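Why Did the Robot Stop?
When a helper robot gets confused, the safest thing it can do is nothing

By Ritva Pelkonen
28 Jul 2023

Robots that help out in homes have a hard job. A robot in a factory does the same thing in the same place all day long. The floor is flat, the lights are always on, and the parts arrive in the same spot each time. A home is different in every room, and it changes from morning to night.

This is the story of a robot called Nulden and a job that went wrong. The job was tidying a desk.

Nulden was built by a small company called Hostent. It has one arm, a gripper for a hand, and a camera that works as its eye. The arm can lift up to 4 pounds. That is enough for most books, but you would not want that arm bumping into you.

The task sounded easy. Nulden had to pick up a book from a desk and put it on a shelf. It had done this 80 times in the workshop, on a plain gray table under bright lamps. Then the team tried it in a real bedroom, at a desk with a shiny wooden top.

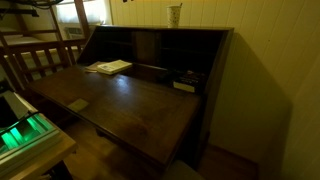

A shiny surface is tricky for a robot. You know what a reflection is, because you have seen thousands of them in puddles, windows and spoons. If light from a window lands on polished wood, you still see wood. A robot's camera only picks up light and dark and color. A computer program then has to guess what those patches mean.

Nulden's program guessed wrong. It decided that a bright patch on the wood was a sheet of paper lying in the way. The arm reached down to move the paper. There was no paper, so the gripper kept going and pressed against the desk.

What happened next

Inside Nulden's wrist is a part called a force sensor. It feels how hard the gripper is pushing, a bit like the way your fingertips tell you that you have touched a wall in the dark. When the push gets too strong, the sensor sends a signal and the motors stop.

The motors did stop, but they stopped late. The limit had been set at 60 newtons, a number the team had used in the workshop for heavy boxes. (A newton is a unit for measuring pushes and pulls. Holding up a small apple takes one newton.) For work on a desk in a bedroom, the limit should have been 16.

So there were two mistakes. The robot misread a patch of light, and the people forgot to change a number. The first mistake made the arm go to the wrong place. The second let it push too hard when it got there.

The gripper left a small dent in the wood. An engineer named Koskela pressed the red stop button, which cuts the power to the arm, and the test was over for the day. No one was hurt. Everyone had been standing behind a line of tape on the floor, outside the arm's reach.

How they fixed it

The team wrote down everything they remembered before they changed anything. Engineers call this an incident report. It is easy to forget small details once you start fixing things.

Then they made some changes. Nulden now looks at a bright patch from two different places before it reaches. A real sheet of paper stays where it is on the desk. A reflection seems to slide along when the camera moves. If Nulden still can't tell, it stops and beeps for help.

The force limit also goes back to the lowest setting each time the robot is switched on. Someone has to raise it on purpose for heavy jobs.

Try it yourself

Put a piece of white paper on a shiny table near a window. Find a bright reflection next to it. Close one eye and move your head slowly from side to side. Watch which one moves across the table and which one stays put. You are doing the same check that Nulden does.

If you ever meet a robot arm

Stay behind the line or the fence, even when the arm is not moving. It may only be waiting for its next instruction. Never reach in to grab something it has dropped. Ask the grown-up in charge where the stop button is.

Words to know

Gripper: the part of a robot that holds things.
Force sensor: a part that measures how hard something is pushing or pulling.
Reflection: light that bounces off a surface.
Incident report: notes about what went wrong, written soon after it happened.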